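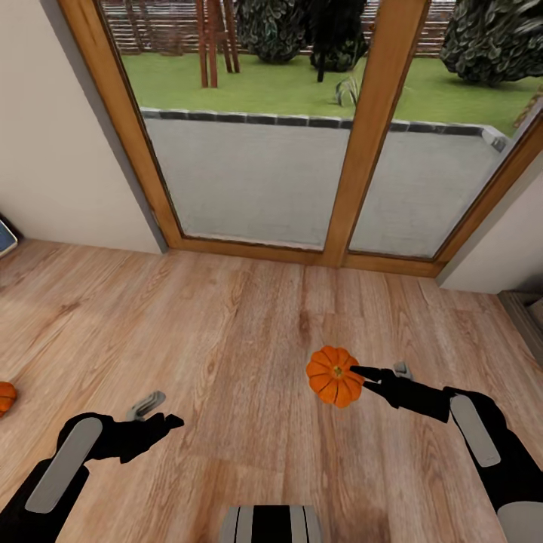

Home | Syllabus | Handouts | Readings | Contact

Filed under: Work & Technology, Week 2 handouts

Handout 2 – When the robot gets the pick-up jobs

Marjorie Inskip, 9 January 2025

Read before section. Bring a pen, we'll be marking up the shift logs. If you missed last time get the notes on job analysis from someone, I'm not repeating them.

Case for today: Teltell. Cleans and resets short-stay rental houses. 116 houses on the books, 73 people on the payroll, most of them part time. In January they started trying two-armed robots on the floor-level work – picking things up, putting them back where the house plan says they go. Everything gets rehearsed in simulation first, then a person runs it in a real house. Software from Lindqvist, the training for staff from a small outfit called Sostwood.

1. What the job was before

A "reset" on the old job sheet = one line. "Tidy and return items." Fifteen minutes allowed. Ask any cleaner what's in that line and you get half an hour of talk:

- finding stuff guests moved (seasonal decorations are the worst, small and they travel)
- deciding if it's ours or the guest's
- bending. A lot of bending
- checking for damage while you're down there
- remembering where it goes, the house plan is often out of date

Only some of that is lifting. Keep this in mind all term. The employer buys a machine for the part that has a name on the job sheet, and the parts without names are still there the next morning.

2. What moved over to the robot

Grasp and carry, for light objects. Pumpkins, cups, small bowls, toys. Round things with ribs are easier than smooth ones according to the crew, I haven't seen numbers on it. Teltell logged 3,347 simulated pick-ups before the first real house. Note who did the logging – cleaners, on paid hours, watching a screen and marking each grasp good / poor / redo. Two of them had to be talked into it. One now prefers it to the houses.

Also note WHERE the practice happens. By the patio door, because things collect there. And in the big open room, kitchen on one side, dining table in the middle, stairs on the other. Chairs get left pulled out. A cleaner steers around a chair without thinking about it, for the robot it's a planning problem and somebody has to write it down.

3. What stayed with people

- deciding whose it is
- anything on the stairs
- breakages, and the phone call to the owner afterwards
- the last walk through

That last one got longer. Nobody planned it. The lead cleaner used to check her own work as she went, now she's checking something else's work and she doesn't trust it yet, so she looks twice. Allowed time on the sheet is still fifteen minutes. Union rep has raised this, no answer at time of writing.

4. New work that showed up

Eleven staff got the title "reset reviewer". Same pay band. Duties in the handbook:

a) watch the recorded runs
b) flag poor grasps
c) update the house plan when furniture moves
d) write a short reason in plain words

(d) is the interesting one. Writing reasons is a skill, it's not paid as one. Compare with the Usovia warehouse reading from last week, where the reviewers held out for a seperate grade and got it. What was different? Size of the group, yes. Also they kept their own record of time spent. Teltell reviewers don't.

Look at a single run the way a reviewer would. Left gripper has the small brown object, right one is open with nothing in it, plenty of floor ahead. Good, poor or redo? You can't mark it from that alone – you need the destination, and the grasp a few seconds on. Reviewers get the whole run plus the house plan and still disagree with each other. In section we'll do the same, in pairs.
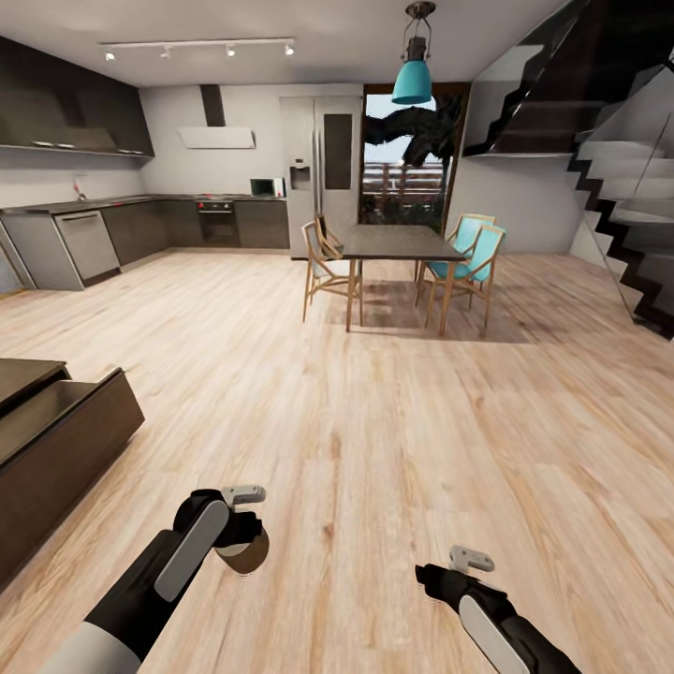
5. For section

Pick ONE line from the job sheet of a job you've had. Break it down like we did in part 1. Mark each piece R (robot could), P (person), or ? and put a sentence next to every ?.

Then:

- who in that workplace would know if you'd left something out
- who gets asked
- what happens to the time allowance if half the R's go

One page, handwritten is fine. Don't write me an essay on wether robots are good or bad, I have a drawer full.

Reading for next time: the Teltell handbook extract, section on reviewers, and the second half of the Usovia piece. Skip the appendix – the tables are for the old pay bands.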